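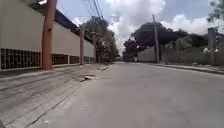

The long cream wall and the terracotta pillars, looking up the street towards the trees.

The Back Street

Behind the shops there's a road with no lines on it, and Lorna Agbayani has been walking it for 14 years

By the time I find a park it's already warm and I've got the wrong shoes on. Lorna is waiting by the first pillar with a thermos and a folder of photocopies. She doesn't say hello. She says, "You came the front way, didn't you." I did. Everyone does.

The front way into Jarkden is the highway, the servo, the bakery with the queue. The back way is this. One wide strip of asphalt, a long low building down the left side of it, trees, haze at the far end. Not much of a view. She wanted me to see it before we talked about anything else, so we stood there and looked at it for a bit.

Start with the pillars, she says. Terracotta orange, the colour of a flower pot. The close one is thick enough to hide behind, and kids do. Further up they look skinny as anything, a trick of distance, they're all the same (she's measured). Behind them the wall goes on and on, cream going to beige, not a word painted on it. No shop name, no arrow, no "rear of". You could drive past twice a day for ten years and not know who was in there.

I ask who is in there.

"Storage, mostly. A bloke who does upholstery. It was Ernidico, before."

Ernidico made flyscreens and security grilles, and for a good stretch of the town's life it was the place you went if you'd left school and didn't fancy the orchards. Lorna did two summers on the packing bench. Her brother did eleven years. The building went up in stages, she says, each one when the money came in, and the window openings were cut to whatever steel was left over from the last big order. Hence the sizes. Big one at the near end, then they shrink as you go along, and the last is a dark sliver at the bottom of the wall that you'd take for a drain.

All of them have grilles. Of course they do. A grille factory with bare windows would of been a poor advertisement.

We walk. She walks fast, for the record, and talks over her shoulder, so some of what follows is from my notes and some is from me ringing her up that night to ask what she'd said.

The nearest window is the good one. Thin bars, up and down and across, a proper grid. Put your face near it and there's a smell of cut foam and old machine oil. The next has a reddish look to it. Lorna reckons that's primer - the workshop ran out of black one year and the foreman said nobody would notice. She noticed. It's on page two of the folder.

The folder, then. I should explain the folder.

It began as a letter to the council about the road surface and got away from her. Now it's a history of a single street, 117 pages, hand numbered, with a map in the back that folds out the wrong way. Every owner she could trace. Every tenant. The year the eave was extended so the night shift could smoke out of the rain. A whole chapter on the kerb. She's had a quote from a printer in Prurau and has decided the printer in Prurau can whistle for it.

"People write books about cathedrals," she says. "Fine. I've never lived near one."

What she likes about the street is how plain it is and how much has been done to it anyway. Look at the ground. No centre line, no bays, nothing painted, just grey, but it's a dozen greys once you've got your eye in. Lighter patch, darker patch, a long soft streak heading off up the road. She can put a story to most of them. The worn bit is where the delivery trucks swung wide. A darker piece is from the water main, which took a fortnight and two contractors. Last May she gave a walking tour, and spent so long on the asphalt that half the group peeled off for a coffee. She didn't mind. The half who stayed were the ones she wanted.

And the eave. I'd missed the eave completly until she pointed up. It's dark, and it throws a band of shadow along the top of the wall that moves down and back over the day. When Lorna was on the bench they told the time by it, more or less. Shadow hits the top of the window, put the kettle on.

She came to Jarkden at nine. Her parents were from Cabanatuan, her dad had a job lined up at the cannery that turned out not to exist, and the second place he tried was here. He was handed a broom. He ended up running the welding floor. There's a photo of him in the folder, arms crossed, squinting, and she turns past it quickly and then turns back and lets me look.

Was it a nice place to work?

"It was hot. It was loud. They gave you a ham at Christmas." A pause while a ute goes by. "Yeah. It was alright."

Ernidico shut on a weekday morning with no notice, and the town's population that year was 1,108, so you can work out for yourself what it did to the netball comp. The building sat. Then it was a carpet outlet, then a gym for a bit, then storage. Each lot painted the wall and each lot, she says, picked nearly the same colour. There's a paint chip taped into the folder with five creams on it, one on top of the other like a slice of cake. The pillars have only ever been orange. She'd chain herself to one if somebody turned up with a tin of charcoal grey, and I beleive her.

There is talk of that, by the way. Charcoal, and new glass where the grilles are. An agent has been out twice. Lorna's position is that they can do what they like inside, put in a brewery, put in a yoga studio, she'd go to the brewery. The outside she wants left be.

We get as far as the trees. It's cooler under them and you can see a bit more of what's down the end, low roofs, someone's hedge. I'd thought that was where we were going. It isn't. She turns around and we walk back, because the best way to see the wall, she says, is from both directions, and I've only done one.

So we do the other. Small window, bigger window, the reddish one, the big black grid. She touches each pillar as she goes past. I don't think she knows she does it.

Back at the car she hands me the thermos lid with an inch of tea in it and asks which page I'm going to use. I tell her magazines don't really work like that. She's already pulling out the one about the kerb.

Lorna Agbayani's next walk is on Friday, November 3, 2023. Meet at the first pillar. Gold coin, closed shoes, bring a hat.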